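睡眠记录停了以后

五月起我不再记睡眠了。之前记了很长时间，手机上装的是Vindau，每天早上醒来第一件事是看分数。满分一百，我多数时候在70上下晃。看到70以上，上午心情就不错；低于这个数，就觉得自己没睡好，哪怕刚醒的时候没觉得累。

失眠是换工作那年开始的。新公司叫Carkulel，做仓储软件，我负责夜里的系统更新，有时候凌晨还要接电话。后来调到白天的组，电话没有了，醒的习惯留了下来，常常三点多醒一次，然后躺到天亮。躺着的时候想的都是小事：门口的灯泡要换哪种接口，上个月的水费有没有交，白天邮件里有句话是不是写得太硬。

试过的办法不少。褪黑素吃了一阵，入睡快一点，三点多还是醒。白噪音听过雨声和火车声，火车声更糟，我会一直等它到站。枕头换了两个，一个太高，一个有股味道，晾了好几天没散，送给了我弟弟，他说没闻到。咖啡改成中午以后不喝，这条到现在还在执行。

有点用的是一本旧书，作者姓Wasilewska，讲失眠的行为调整。书写得很啰唆，前面一大半在讲她自己的病人，后面才说到做法：困了再上床，醒了躺不住就起来，早上不管睡了多久都在同一个时间起床，白天补觉不要超过25分钟。我照着做，第一个星期非常难受，开会的时候眼睛都是花的。第二个星期晚上能一口气睡到四点半。再往后就时好时坏，总体比以前强。

起床时间我定的是六点半，周末也一样。周末六点半起来其实没什么事干，楼下的早点铺还没什么人，我就去买豆浆，顺便绕河边走一圈。走了一个冬天，认识了河边钓鱼的一个老头和他的两条狗。话没说过几句，狗倒是很熟了。

停掉记录是Sigrún Hafþórsson提的。她是我们组的同事，冰岛人，中文说得比我打字还快。有天午饭我跟她讲昨晚深睡只有13分钟，她问我，那你现在困不困。我想了一下，不困。她说那你删了吧。我当时没删，回去又拖了几天。删之前还把历史数据导出来存了一份，到现在一次也没打开过。

头几天早上会下意识去摸手机，找那个图标，找不到就看天气。过了一阵就不找了。睡得好不好，现在只能凭感觉说，多半是还行。上周有两个晚上醒得早，起来坐在厨房把阳台那盆薄荷该不该分盆查了一遍，查完回去又睡着了。薄荷还没分，土已经买回来了，放在水池下面。

还有一件事没解决，就是午睡。书上说补觉要短，也说最好别在床上睡，我在公司趴桌子可以，一到周末就守不住。闹钟定了25分钟，响了按掉，再睁眼已经是下午四点，晚上肯定要晚睡。

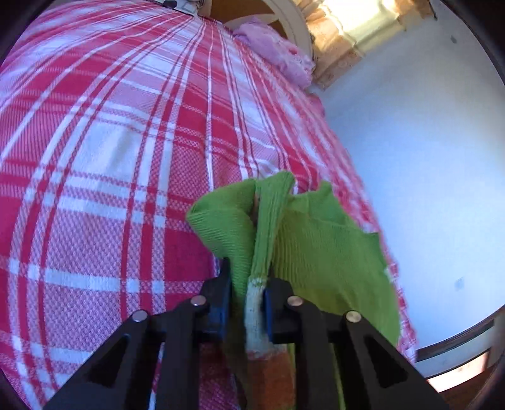

周末的午睡我最近换了个规矩：可以上床，被子不许掀开。掀了被子人就当成是晚上，一觉能睡过去。现在只在毯子上面躺着，就是床上铺的这条红白格子的，中间有一块白格颜色淡一些。躺在上面不太暖和，睡到一定时候会自己醒。试了几次，有一次还是睡过了头，那天中午吃了很多面条，不知道算不算数。下个月天热起来，光靠冷醒大概不行了，到时候准备把闹钟放到厨房去，走过去关，顺便烧壶水。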